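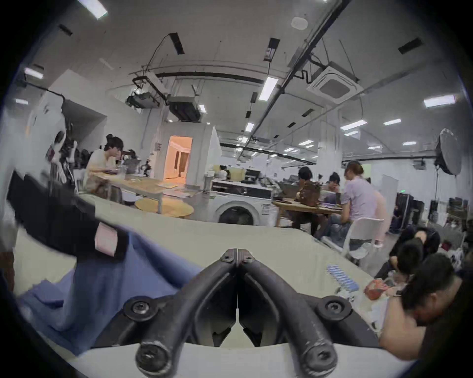

Handout 3: Smoothing and Folding a Shirt on a Padded Table

Welcome back, everybody, and thank you to those of you who came over from Enduvbridge for the evening group. Last time we sorted and hung. Tonight is folding, and I'd like us to take it slowly, even those of you who have folded shirts all your lives (I had, too, and I still learned plenty when I took this course in room 213).

Start with the shirt in a heap, as it would come out of the basket. Find an edge, any edge, and pinch it. Lift a little and let the cloth fall open toward you, then lay it down and go looking for the collar. A crumpled shirt hides its collar very well, so please don't be discouraged if you find a cuff first, or the hem, or the same cuff twice!
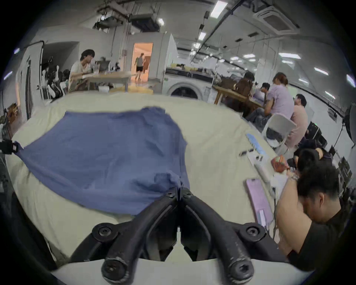 Once you have the collar, set it at the far side of the table and work everything else down from there. Use the flat of your hand and push the wrinkles out toward the sides. A padded top is kind to cloth but it does give a bit under your palm, so a light touch goes further than a heavy one. Buttons go face down, sleeves out wide.

Now bring one side in to the middle of the back, and lay the sleeve straight down along it. Sleeves like to stand up in a crease at the shoulder.
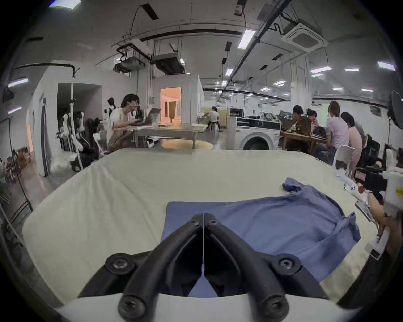

Press that crease down gently, do the other side to match, and fold the hem up to the collar in two turns. If the collar has bunched, open it out and begin that part again.

For practice at home: 40 folds before we meet again, any shirt you like. The Abbasi reading is on the shelf in room 313, and Brurkbridge students can borrow the Flunell folding sheets from the same place.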